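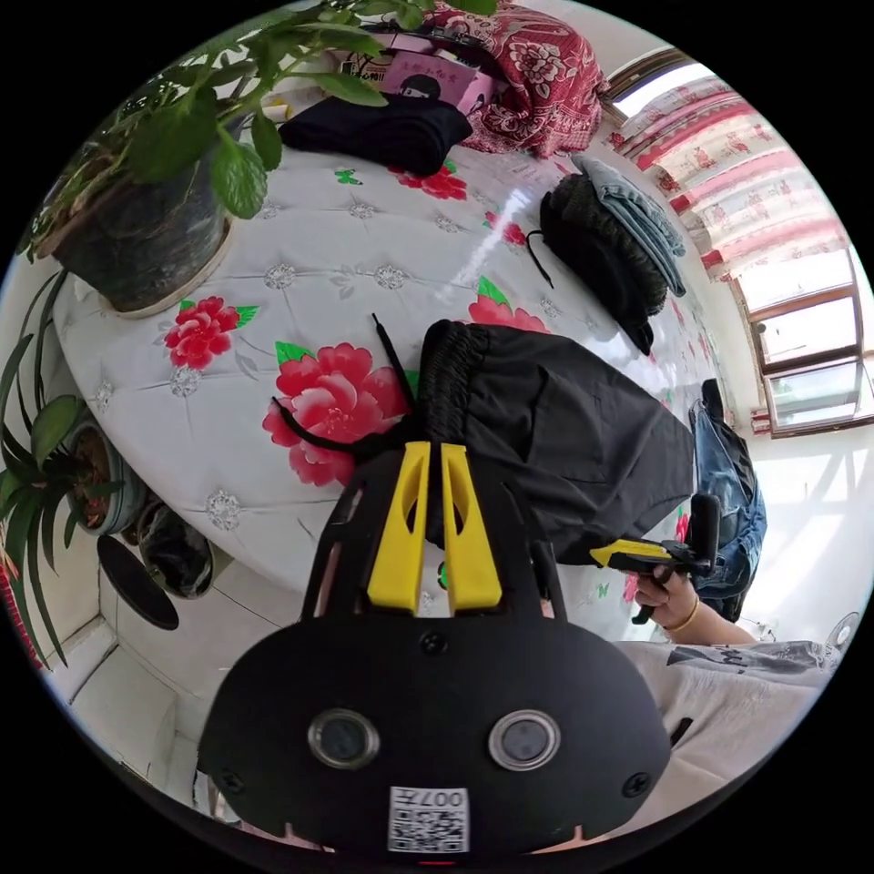 Can a robot learn to fold my laundry from watching people do it?

Up to a point. The studies I've read show it can learn to fold the kind of clothes it was shown, in rooms much like the ones it was shown.

I keep a page of laundry tips, so readers send me every new claim. The latest is the Melisov method: people do the folding with hand-held grippers, the cameras on the grippers record it, and a robot arm is trained on the recordings. The write-up says 2,333 recordings went in. Fine, but how many different pairs of pants was that? I went through it twice and couldn't find out.

My tips for reading one of these before you get excited:

Look for the clothes that were left out. Drawstrings, elastic waistbands and stiff denim are where folding goes wrong, for me and for machines. The Cemiveck test used 40 towels. A towel is a rectangle.

Check who laid the clothes out. If a person spread each piece flat first, half the chore was already done.

Ask what the bed was like.

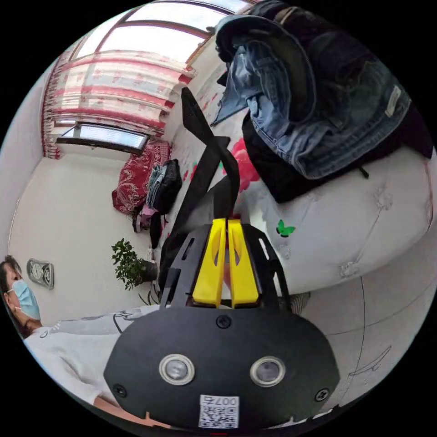 A quilted or tufted surface grabs cloth in a way that a bare table doesn't, and most of us fold on the bed. Trasus reports up to 1,000 folds without a reset, all on a table.

Until somebody tests on a mixed pile, keep doing it by hand. Pull drawstrings even and tie them before folding. Fold denim along the seams. Put knits at the bottom of the stack, heavy side down, and leave the jackets for hangers.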